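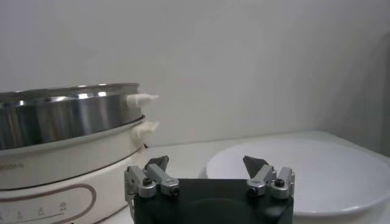 Student robotics club takes on the kitchen

The robotics club at Flundmont has spent the winter term learning how hard it is to put dinner on a plate, and they are having a wonderful time doing it.

The project is called Lodness, and it asks a robot arm with a two-fingered gripper to work at a tabletop with a layered electric cooker on one side and a big white plate on the other. By the end of the school year the students want the arm to lift food out of the steel top section and set it down on the plate without a person touching anything. Dumplings are the goal. For now they practice with rubber balls and rolled-up socks!

"Everybody wanted to start with the dumplings," said Cor Baert, who teaches physics and runs the club. "Then we tried a sock, and the sock won. So we went back to the beginning, and the kids have been fantastic about it."

Going back to the beginning meant teaching the arm to approach the cooker at all. The handles stick out to the side, and in early runs the fingers kept coming in too low and bumping them. The students wrote a new approach path that brings the gripper in from above, then opens it wide before it moves toward the rim. They also learned a lot about reflections. Polished steel throws bright spots back at the wrist camera, and the first version of their software was quite sure that one of those spots was a ball. A plain gray background and softer lighting helped, and so did a long weekend of labeling pictures by hand (there was pizza).

The club has logged more than 400 practice runs since August. In the latest round the arm carried a ball from the cooker to the plate 143 times before the students called it a day, and the cheering could be heard down the hall. Socks are still giving them trouble, mostly because they sag between the fingers and drag over the rim on the way out.

There are 26 students in the club this year, split into teams for gripping, vision and motion. The motion team has the job everyone envies, as they get to press start. The gripping team is working on new fingertips with a softer pad on the inside, which they hope will hold a dumpling without squashing it. Their first three designs are pinned to the wall of the workshop with notes scribbled all over them, and the fourth goes on the arm next week.

All of this leads up to the Wusetard Challenge, where school teams get 60 seconds to serve as many pieces as they can from a pot to a plate. Flundmont entered once before and came home with a prize for best team spirit. This time the students would like to score some points too, and their neighbors and friendly rivals from Verbruggen have already offered to come over for a practice match.

Families can see the arm at work during the club's open evening in the physics lab. New members are welcome at any point in the year, and no coding experience is needed. Bring socks.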